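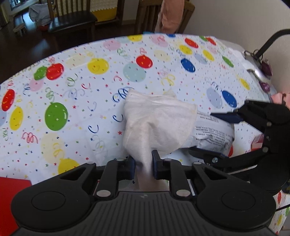 Chapter 12
Cloths, Tissues and Packets

Small soft goods are harder to keep in order than plates or cups. A cloth has no fixed shape, and a thin packet creases as soon as it is picked up. This chapter covers sorting such items at a table, folding them, and putting them back in their wrapping.

Agnes Gillies, whose household notes we use in Section 2, began by clearing one end of the table. 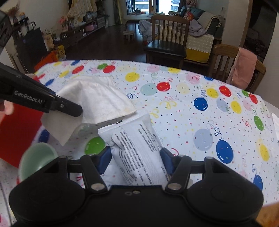

She then set cloths on one side and packets on the other, and read the printed directions before throwing any wrapping away.

Key terms: crease, fold, ply, pouch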